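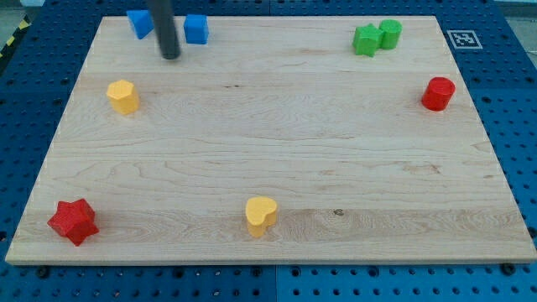 A light-colored wooden board with knots and wavy grain.

Pladley Board Finish Records
Data card, version 3

Summary

Pladley is a table of small-shop finishing records for solid wood boards. Each record covers one board and one finish schedule, from final sanding to the last gloss reading. The table was put together for people who compare oils, waxes and water-based topcoats and want raw numbers with the application notes still attached. It holds 400 records. Of these, 270 have a complete set of readings; the rest are missing at least one and are flagged in the column status.

Contents of the archive

boards.csv — one row per board, with species, dimensions and moisture content at intake
schedules.csv — one row per coat, keyed to board_id
readings.csv — gloss, color and water-spot readings, keyed to board_id
products.csv — short codes for the finishes used
notes.txt — free-text shop notes, lightly edited for spelling
CHANGES.txt — version history

All files are UTF-8 with Unix line endings. Fields are separated by commas. Decimal separator is a period. Empty cells mean the value was not recorded; zero means zero.

Source of the boards

Boards came from two suppliers, coded WER (Wernari) and LAM (Lamrani). Wernari stock was delivered kiln-dried and planed. Lamrani stock was delivered rough and planed on site, so its thickness varies more from board to board. Species are hard maple, soft maple, white ash and cherry. Species was taken from the supplier's invoice and was not checked under a lens. Users who need a firm split between hard and soft maple should treat the two as one group.

Boards with open knots on the test face were rejected. Tight knots were allowed and are marked 1 in the column knots. Mineral streaks and flecks were allowed and not recorded.

Preparation

Every board was sanded to 120, 150 and 180 grit with a random orbit sander, then by hand with the grain at 180. Boards meant for water-based finishes were wiped with a damp cloth, left overnight and sanded once more. Dust was removed with a vacuum and a dry cloth. Tack cloths were not used after version 1; boards prepared with one are marked in prep_flag.

Application

Oils were flooded on and wiped off after 10 minutes. Waxes were rubbed on with a cotton pad and buffed the next day. Water-based topcoats were brushed, with a light sanding at 320 grit between coats. The largest number of coats on any board is 9. Room temperature and relative humidity are given per coat where the logger was running. It was off for most of March, and those cells are empty.

Readings

gloss_60: gloss units at 60 degrees, mean of three positions along the grain
lab_l, lab_a, lab_b: color readings, taken before the first coat and again after cure
spot_score: integer from 0 (no mark) to 5 (white ring that does not fade in a day)
cure_days: days between last coat and reading

The spot test is a single drop of tap water under a watch glass for one hour. Scores were assigned by eye under a daylight lamp. Repeat scoring of the same boards agreed within one step in most cases — the exceptions are listed at the end of notes.txt.

Known problems

The gloss meter was replaced partway through. Readings from the older unit run slightly high on satin finishes. The column meter says which unit was used. No correction has been applied.

Ash boards are underrepresented in the wax group.

Product code P7 covers two batches of the same hardwax oil, and the second batch was visibly thicker. The batches cannot be separated from the table alone; see notes.txt.

Color readings on boards with knots = 1 may include part of a knot. The meter position was marked in pencil on the back edge, but it was not transcribed.

Loading

The companion script nulard.py joins the three main tables on board_id and drops incomplete rows unless called with --keep-partial. It needs Python 3.5 or later and pandas. Nulard writes a single file, joined.csv, to the current directory and will overwrite an existing one without asking.

Intended use

Comparing finishes within a species, teaching basic statistics with uneven real data, checking cure time claims at shop temperatures. The table says nothing about outdoor exposure, food contact or floor wear and should not be used for any of them.

License and updates

Tables and notes are released under CC BY 4.0, the script under the MIT license. Corrections should cite the board_id and the column name. Last updated Sunday, February 10, 2019.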